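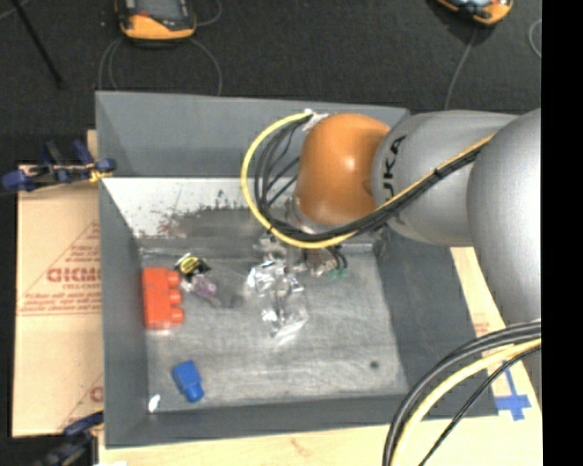 4.3 Emptying and cleaning the Urnetti bin

Clear the bin before wiping it down. Small parts such as toy building blocks tend to come to rest along the side walls, as the red one has by the left wall, and scraps gather in the corners.

1. Lift out all loose items by hand.
2. Wipe the sloping walls from the top edge down, then the floor.
3. Leave to dry for 90 minutes.

Note: Scratches and pale streaks on the floor are normal wear - do not polish them out.

Caution: Do not use scouring pads on the white section of the wall.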